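Learning to write letters again at 72

My aunt Eirini Vlachopoulos gave me a fountain pen when I was eleven, and I lost it within a month, and I don't think I wrote a proper letter from that day until last August. I've had a lovely time of it since, so forgive me if I go on a bit.

It started with Jolán Szénási, who I used to share an office with and who moved to a village called Prerard to be near her daughter. She doesn't like the telephone and she won't go near email, so if I wanted to know how her knee was getting on I had to sit down and ask her on paper. My first attempt took a whole evening. I'd forgotten how to spell "receive" without a machine nudging me, and my hand ached by the second side, and I still hadn't told her about the kitchen ceiling.

Her reply came nine days later and ran to six pages! There was a long piece about a neighbour's geese, a recipe for plum dumplings with the quantities left out, and right at the end, squeezed up the margin, one line about the knee (better, thank you).

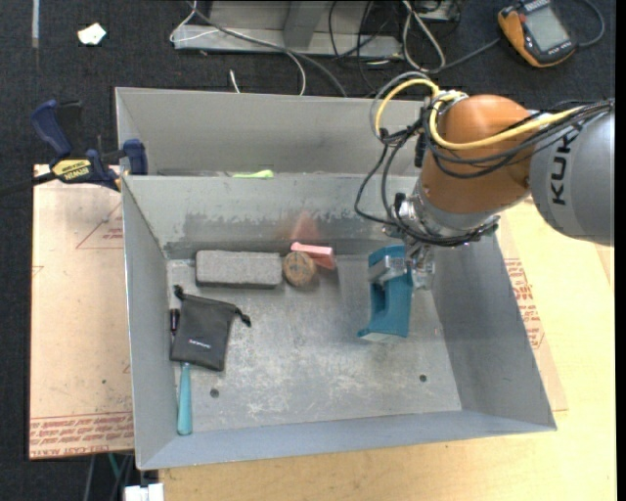

4 min read

I've thought a lot about those nine days. If I send a text and don't hear by teatime I start to wonder what I've said wrong, but with a letter I just get on with things and feel quite cheerful, knowing there's one on its way in one direction or the other. By the time her answer arrives I've usually forgotten what I asked — so I get to be surprised by both halves of the conversation.

Eifion Yorath, who was at school with my brother, heard about all this and now writes as well, mostly on the backs of old bowls club fixtures. His handwriting is dreadful. I keep his letters propped against the teapot for a few days and a bit more comes clear each morning, though there's a word in the last one that could be "marrow" or "narrow" or possibly "Murray", and the whole story hangs on it.

As for paper, I've settled on a plain cream pad with 80 sheets in it, and a cheap blue pen that doesn't mind being left with its cap off. I did try the good pen my husband bought me, but I write so carefully with it that I come out sounding like a solicitor.

I owe Jolán a letter now, and she'll want to hear about the ceiling, which has been painted at last and is a slightly different white from the walls.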